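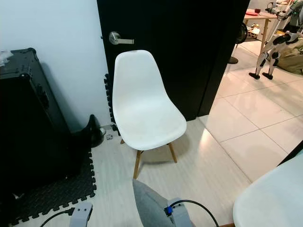 图片来源:Iltard 实验室

Iltard 实验室举办开放日 展示室内移动操作与足式机器人

本站讯 10月31日,Iltard 实验室在 Wancombe 园区举办开放日,面向高校师生及集成商开放两间测试室,全天登记参观人数为232人。

本次演示以室内家具环境下的移动操作为主。外间铺设浅色木纹地面,放置白色一体式壳形座椅,椅腿为木质,外张布置,腿间以深色细杆连接。对识别算法而言,此类座椅的难点在于细杆与地面阴影易混淆,椅面为哑光白色,深度数据在弧面边缘处容易缺失。操作平台配有左、右两个夹爪模块,线缆外置,便于现场更换。内间为白色亮面瓷砖地面,顶光反射较强,一台黑白配色的小型足式机器人在该区域,旁边有木桌和黑色落地风扇。

据实验室介绍,两间测试室地面材质不同,用于比较足底打滑检测与视觉里程计在反光条件下的误差。自4月以来,平台累计完成1143次座椅接近与抓取试验,其中近10%在亮面瓷砖区进行。控制软件采用与 Nikolaidis 公司联合开发的 Mondau 中间件,当日演示版本将感知与运动规划分置于2台计算单元,两者通过有线网络同步时钟。

技术交流环节中,参观者的提问集中在夹爪标定周期、线缆对工作空间的限制以及急停逻辑。实验室答复称,标定目前在每次更换夹爪模块后重新执行,急停信号独立于中间件,由硬件回路直接切断驱动供电。线缆内置方案已完成结构设计,尚未装机。

当日所用测试流程及座椅类物体的标注规范将在 Mondau 项目页面发布,试验原始数据暂不公开。

本网站使用 Cookie 以改善浏览体验。继续浏览即表示您同意我们的 Cookie 政策。 接受 | 设置

联系我们 | 版权所有 © Iltard 实验室 | 返回顶部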